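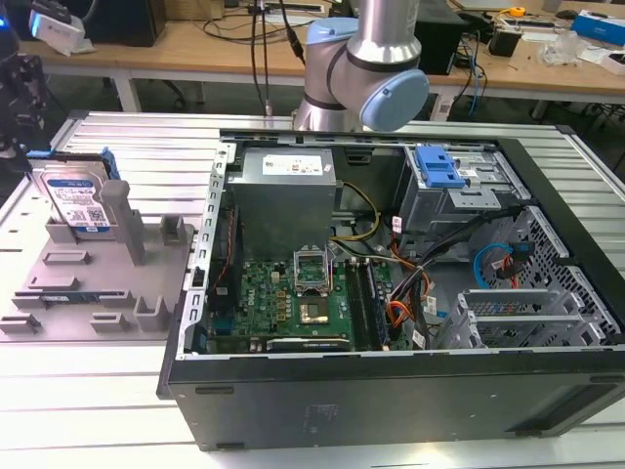
Stop throwing out office desktops. I mean it. Every February our building dumps a pile of them by the loading door and every February I have the same fight, usually with Demetrius Ferreira, who runs purchasing and thinks six years is ancient. Six! Take the side off one and look. Dell board, two RAM slots, the processor lifts out once the bracket is up, drives sit in brackets you can pull. Blue plastic on the parts you're meant to grab. Somebody designed that thing to be opened by a normal person with a free lunch hour.

Compare the little sealed box they want to replace it with. Memory soldered down. Storage too. One part dies, whole box goes in the bin. $1,570 apiece, last quote I saw, and we have 20 desks. Do the math, I'm not going to.

Yes the old ones are ugly. Yes the cables are a mess, and you will skin a knuckle on the drive bay. So what. A bigger drive and more memory runs under $100 if you shop around, and teh people using these are doing email and spreadsheets.

Corinne Brannigan says my time costs money too. Fair. But setting up a new machine eats a whole morning as well, and that never makes it onto the quote, does it.

And wipe the old drives, or pull them and keep them. Please. Last year's pile went out with drives still in, payroll stuff and all, I only caught it becuase I was out there digging for a power supply.

So before anybody signs that order, give me one bench and a screwdriver. I'll start with the slow one at the front desk.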